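Dining table (shared room)

The dining table in a shared room is a table nominally kept for meals and in practice kept for everything else. The type is common in converted halls, studio flats with a mezzanine, and workplaces that have a kitchenette but no dining room. It is usually grouped with the kitchen table, from which it differs mainly in being farther from the sink.

Form

Most are rectangular with rounded corners, a concession to hips. Marble-patterned tops in grey or white became widespread because the veining hides crumbs, and also hides small pale objects that people are looking for. Upholstered chairs in dark blue with contrasting piping are a frequent match. A dried plant in a small pot often serves as the centrepiece, fresh flowers having been tried earlier and forgotten over a long weekend.

A second table is generally found within a few steps of the first. It was bought for overflow and is seldom without some. 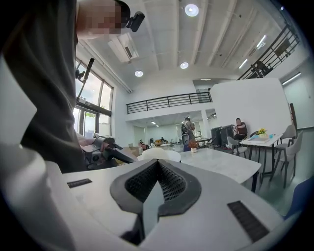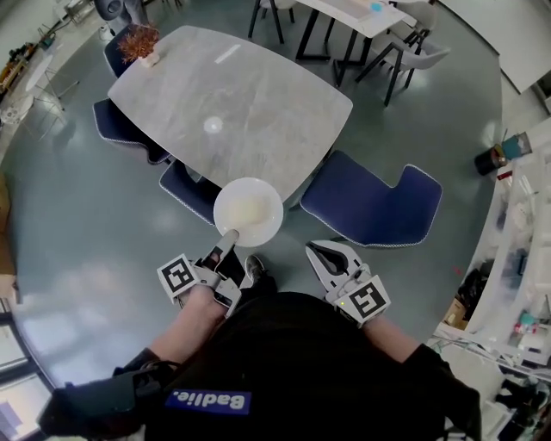
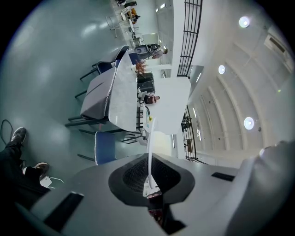

Use

The bowl is the characteristic object of the shared table. In her household survey of Elstead, Orvokki Kemppainen recorded 2669 table settings over one winter and classed the solitary bowl near the edge as the most common, ahead of the full place setting and the mug with a spoon left in it. She attributed its position to convenience. Jianhua Zeng, reviewing the survey, attributed it to optimism, and noted that a bowl set a hand's width farther in is no harder to reach.

Clearing is governed by custom. The usual order is bowls, then cutlery, then the cloth, though many households favour an alternative in which everything is moved to the second table. Kemppainen put the average delay before clearing at about 40 minutes and declined to publish the maximum.

Chairs

Chairs drift. Regular diners return them to different places from those in which they found them, and a chair borrowed for changing a light bulb may be away for three weeks. The Flilusach Furniture Handbook recommends tucking all chairs in after each meal, advice it repeats in three separate chapters, presumably from experience.

Care

Marble-patterned surfaces are wiped with a damp cloth and a little dish soap. Vinegar is safe on most printed laminates but dulls real marble, and owners unsure which they have are advised to find out before the vinegar does. Piped chair edges collect flour and are best brushed along the seam.

See also

Kitchen table
Side table
Washing-up roster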